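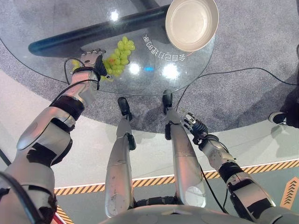
The Wekholm Fruit Table has now run for 16 weeks in the ground floor lounge at Valdebenito House. This report covers the period from opening through the end of April and is submitted to Risevia under the terms of the small grant. The grant pays for fresh fruit, plates and a few pieces of furniture, so that tenants and visitors can have something to eat in the afternoon without going out for it. The lounge keeps its gray carpet, and the fruit goes out on the round glass table. Green grapes have become the regular item, with other fruit added depending on price.

Service to date

Fruit is put out at 2 p.m. and cleared at 5 p.m. We served 700 portions in the period. A portion is one small bunch of grapes or one piece of whole fruit. The first weeks were slow and we threw away more than we had planned. Use picked up after we moved the start time from 11 a.m., when most people in the building were either out or close to lunch.

We did not open the lounge during the week the hallway was being painted. The fruit already ordered for that week was given to the front office and is not included in the portion count.

Fruit

Grapes, apples, bananas and clementines were all tried. Apples kept the longest but came back with one bite out of them often enough that we cut the order in half. Bananas were popular and went brown by the second day. Clementines left peel on the carpet and down the sides of the chairs.

Green grapes worked best. They can be rinsed ahead of time and split into small bunches with kitchen scissors. Their weak point is the bottom of the bag, where soft berries collect. We now check each bunch when it is rinsed and again before it goes out, and pull off anything split or brown. Our supplier, Skoson, credited us for one poor delivery in full. We asked for smaller deliveries twice a week in place of one large one, and they agreed at no extra charge.

Plates and table

We started with paper plates. They bent when picked up with one hand and went soft under rinsed fruit. In the second month we replaced them with reusable round plates in beige, with a raised rim. The rim matters more than we expected on a glass top, as loose grapes roll. 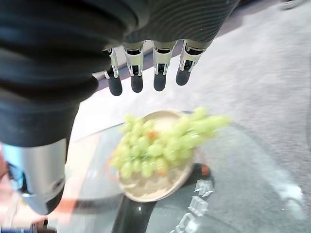
Green grapes on one of the round beige plates.

We bought 43 plates. Three have gone missing and are probably in the apartments upstairs – a note has gone up by the elevator. The plates stack well and fit in the lower cabinet of the lounge kitchen. They are washed at the end of each service.

The glass table was already in the building and cost the project nothing. It shows every fingerprint and has to be wiped before and after service. We looked at a tablecloth and decided against it, mainly on account of the laundry. One felt pad was added under the base to stop it from rocking. We have asked for a second low table so that used plates have somewhere to go. At present they end up next to the clean ones.

Waste

Waste was highest in the first month and has come down since the delivery change. Stems and spoiled fruit go in a lidded bin in the kitchen, emptied the same evening. We had one problem with fruit flies when the bin was left over a holiday weekend. It was cleared up with a wash and a new lid, and the emptying is now written on the closing checklist.
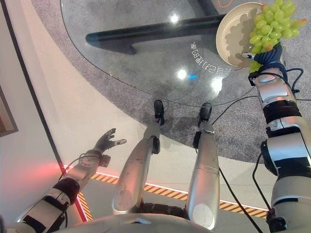
The closing checklist has five items: collect plates, wash plates, wipe the table, vacuum under and beside the table, and empty the bin. It takes 20 minutes when the lounge has been quiet and longer when it has not. The vacuuming was added after a crushed grape left a mark on the carpet near the window. The mark came out with cold water and dish soap.

Budget

The grant total is $4000. Fruit is the largest cost, followed by the plates, then cleaning supplies. Spending on fruit is slightly under plan because of the slow start and the closed week. Spending on cleaning supplies is over plan, as we had not allowed for glass cleaner or for the new bin lid. We would like to move a small part of the fruit line to cover this and will send the request on the usual form. Receipts are attached separately.

Feedback

A comment sheet is kept on the kitchen counter. Most comments ask for a particular fruit, usually strawberries or melon. Two people asked for later hours, and one asked for the fruit not to be so cold. We now take the grapes out of the refrigerator half an hour before service – there have been no further comments about that.

Next period

Service continues at the same hours. We plan to try melon once a week when the price drops, cut in the kitchen and put out on the same plates. We will keep a written count of spoiled fruit by delivery, which we did not do in this period, and include it in the next report. We still need an answer from the building on the second table.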